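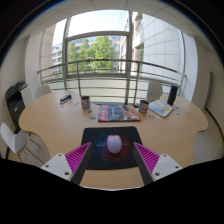
The wavy-edged table and white chairs in the small office at Naciri House, Pomstead.

Privora opens small shared office in Pomstead town centre

Workspace company Privora has opened a small office at Naciri House in Pomstead for people who need a proper table for part of the week. It can be booked by the hour or by the half day, and is open to sole traders, small firms and local groups.

The office is on the same floor as Privora's existing desks and has its own door. It is set up around one large table in light wood with a curved, wavy edge, supplied by furniture firm Nandano, and there are white chairs on different sides of it. A printer stands against the left-hand wall, and a floor-to-ceiling window lets in daylight from the street side.

Privora decided to add the office after asking people in and near Pomstead how they work. It received 209 replies to a survey at the town library and online. The most common request was for somewhere to sit with one or two other people and spread papers out, which is hard to do in a café or at a single desk. Printing came second, and parking third.

The table was chosen with this in mind. Its edge curves in and out, so people can sit facing each other or side by side over the same page. Nandano made it to fit the room, and Privora says the shape leaves space to get past the chairs to the window.

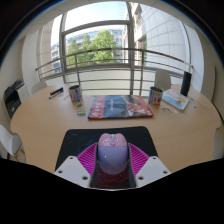

Can people leave their things on the table between bookings?

Only if the bookings are on the same day and nobody else has the office in between. Anything left at the end of the day is kept at the front desk until it is collected.

Each booking has 15 minutes added at the end, free of charge, for clearing up and finishing any printing. Customers are asked to put chairs back at the table and take their own paper and drinks with them. Magazines and booklets may be left for others to read, and Privora is happy to take in recent ones at the front desk.

The first 200 sheets of black and white printing each month are included for anyone with a Privora membership. Other customers pay by the sheet — the price list is by the front desk. Wi-Fi is included for everyone.

Privora said: "People told us they wanted a table they could use for an afternoon without signing up for a year. We have kept the room simple and we will change things as people use it. The chairs are easy to move and so is most of what is on the table."

The company will look at how the office is being used in September. If there is enough demand it will fit out a second one on the floor above, again with a table by Nandano. 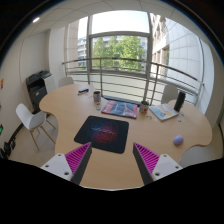

Booking and opening times

The office is open from 8am to 6pm on working days. Bookings can be made on the Privora website or at the front desk of Naciri House, with a shortest booking of one hour. Groups wanting a regular slot should speak to the front desk first.

About Privora

Privora runs desks and meeting rooms for small businesses in Pomstead. It has 200 members across its sites.

About Nandano

Nandano makes tables and storage for offices, libraries and schools.

Press enquiries should be sent through the contact page on the Privora website.

ENDS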